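The Grip That Wasn't There

Cable Handling, September 2025

The fault log at Rarnov's Trurton plant runs to a single line: grip confirmed, part absent. It was written 13 times in one shift before the cell stopped itself.

The cell picks short wire harnesses from a foam surface and passes them to a test fixture. Its two-finger gripper closes to a set width, the controller reads motor current, and a rise in current is taken as contact. With molded connectors the method had given no trouble. With bare twisted wire it reported a hold on harnesses that had already slid out.

Ghazala Ghumman, who led the review, traced the false signal to friction in the finger slide. Dust had packed into the left rail, and the extra drag raised the current by 50 milliamps, enough to cross the threshold with the fingers empty. The arm then moved at full speed to the fixture, where the test probes came down on nothing. On two cycles a harness was carried partway and dropped inside the guarded area.
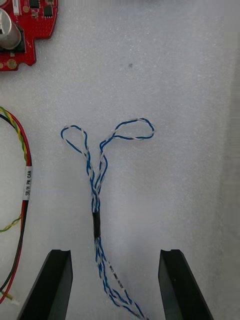 Open fingers on either side of a blue-and-white harness, with the black sleeve just above the level of the tips.

Nothing in the safety circuit failed. The light curtain and door switches worked as wired. The danger came from the response: operators had begun to reset the cell through the maintenance gate – a route that left the arm powered at reduced speed.

Rarnov has since changed three things. The controller, a Buritz unit, now checks finger position as well as current; a full close counts as a miss. The slide is cleaned every 300 cycles. The maintenance gate drops arm power whenever it opens.

Swati, the integrator, had listed the position check as an option in its original quote. Ghumman wants it made standard for any part without a rigid body. A limit for loosely twisted strands is still being worked out, as they compress by different amounts depending on where the fingers land.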